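Practice Runs: How a Gripper Learns From 1,499 Tries

The Drarach project at Trastska keeps its training examples short, plain and heavily labeled.

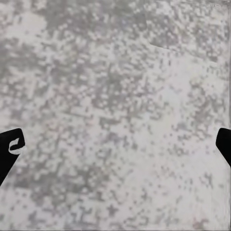
How many examples does a learning system need before it can pick things up?

It depends on how much the task varies. A single part in a fixed spot may need a few dozen. The Drarach group set its first target at 500 per task and raised it to 2,000 when the starting positions were allowed to change.

The current set holds 1,499 accepted episodes. Each one begins with the gripper open and ends when the operator presses a key. Between those two points the software logs the view from the wrist, the finger opening, the arm position and the command sent at each step. An episode that drops a step is thrown out.

Most of the work is done in simulation. The group uses Rizzi, an in-house package that renders a close view over a speckled gray and white surface, with the black fingers coming in from either side. The surface pattern matters more than it might seem. On a plain white table, an early model learned to treat any dark patch as something to grab. Retraining on mottled textures reduced the problem but did not remove it.

Operators work in blocks of 8 episodes, then stop and review. The review is slow. Each episode gets a task name, a result and a note on hesitation. Hesitation is kept in the data if the operator recovers, and cut if the arm simply sits still. The group argued over that rule for most of February and may change it again.

Failed attempts go into a separate folder. The model that imitates operators never sees them - they are used to train a second model, which scores attempts and flags the poor ones.

Storage is handled by Zekport, a file format that keeps the images and commands on one clock. Older episodes were saved without a shared clock and are still being converted.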